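Vanel kitchen robots go to budget in March

Moura Community Kitchens has put off a decision on buying two-armed robots for its Vanel site until March, when next year's equipment budget is set. The Trustik units have been on utensil and bench work there under a lease. 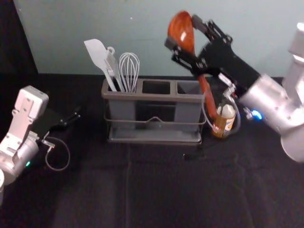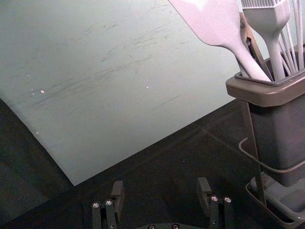
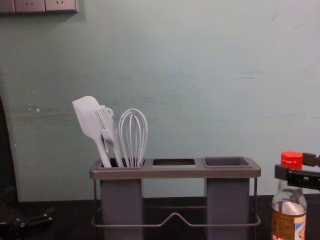

Leasing costs less up front, but the agreement runs only 63 weeks and leaves out grippers and cabling. Equipment planner Mieczysław Sobczak wants two units bought outright, along with 200 spare fingertip pads. He has also asked for money for holders. The grey caddy with the wire rack would stay, and a second type would be priced for long-handled items such as the ladle. A rival quote from Cira is expected before the budget meeting.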